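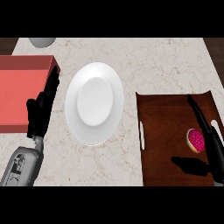

How many demonstrations should be recorded before the first policy is trained?

Start with 200 for a single task, train on those, and let the failures decide what is collected next.

September
Course notes by the Duvska teaching group, Amstead

4. Gathering demonstrations in simulation

The exercise for this part is a two-armed kitchen task: a donut on a tray, an oval plate on the counter, one arm on either side of the plate. The plate is the target. An episode counts as a success when the donut rests within the rim of the plate and the hand has let go of it.

4.1 What is stored

Each episode holds the joint positions of both arms and hands, the commands sent to them, the camera view and the state of every object. Commands and measured positions are stored separately. They differ during contact, and a policy trained on the wrong one will tend to press too lightly or close too late. Check which field your loader reads before training.

Recording runs at 10 samples per second. The simulator steps much faster than this, so commands are held between samples.

4.2 Variation

Before each episode the reset script draws a new position and heading for the donut, and a smaller shift for the plate. Do not edit the ranges during a session. If a range has to change, start a new set and give it a new name.

Marble and polished wood are both used as surface materials. Strong veining and hard shadows are useful here – a policy that has only seen plain surfaces can mistake a shadow for the edge of an object. Lighting direction is drawn separately from object position, otherwise the two become linked in the data.

The idle arm is also recorded. Keep it still unless the task calls for it. Small drifts by the operator are copied by the policy and show up as a slow wander of the unused hand.

4.3 Rejecting episodes

Remove an episode if the object leaves the counter, if the fingers pass through a solid body, or if the operator pauses for more than 5 seconds. A missed grasp followed by a clean second attempt is kept. These recoveries are scarce and worth more than another smooth run.

The Tromthorpe set, used in the worked problem, has 848 episodes after rejection. Its log lists every removed episode with a reason code. Submit a log in the same form with your own set.

4.4 Splitting

Split by episode, never by sample. Neighbouring samples are nearly identical, and a split by sample gives a test error that means very little. Hold back one region of donut positions entirely and report it on its own line.

Reading for the next part: Dissanayake handout, sections on action chunking and replay. Bring a trained checkpoint and the seed used for the split.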